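Two trains and a bus to look at doorknobs

I'd had the Golthorpe open day on my calendar since March, and I very nearly didn't go. The bus from the station only runs once an hour, the forecast was awful, and my sister had offered me lunch. But I have wanted to see the inside of the old Mirkovell hardware works ever since I moved into a house full of their doorknobs, so off I went with a flask and a sandwich.

The works is at the bottom of a steep lane, and you smell it before you see it (hot oil, a bit of wet brick). Entry was free, you just signed the book. I was visitor 101, which pleased me for no good reason.

They start you in the pattern room, and I could have stayed there all day! It's a long attic with shelves right up to the rafters, and every shelf is full of wooden patterns for handles, hinges, coat hooks and those little acorn things that go on curtain rods. There are 2,185 patterns in the catalog. I found mine, number 428, a plain knob with a rope edge, and I may have squeaked.

Downstairs is the casting shop. They poured twice while we were there, small batches, and we all stood behind a yellow line in borrowed goggles. It's over so fast. A lot of waiting, then a bright orange dribble, then everybody breathing out. The sand molds get knocked apart on a bench by the back doors, and the castings come out looking like something you'd dig up on a beach.

Polishing was my least favorite part, mainly the noise. I did like the racks of finished brass by the window, though, and they let you hold one. Heavier than you'd think. 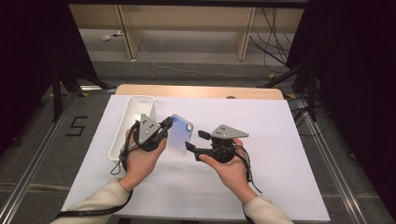
By the Bitar Weekends blog
Posted 2025-04-07 in Days Out

Lunch was in the old packing hall, at long tables, and the soup was leek and very good. I'd eaten my sandwich on the train by then, so I had no regrets about paying for a bowl. The cake went early. If you want cake, go before the casting demonstration.

The shop had seconds for sale in wooden trays, and I bought two coat hooks and a drawer pull with a tiny dent in it. They'll take cards, but the machine was slow and the line went out the door, so bring cash.

I walked back up the lane with my pockets clanking and caught the 355 bus with a minute to spare. The next open day is in the fall, and I want another look at those patterns.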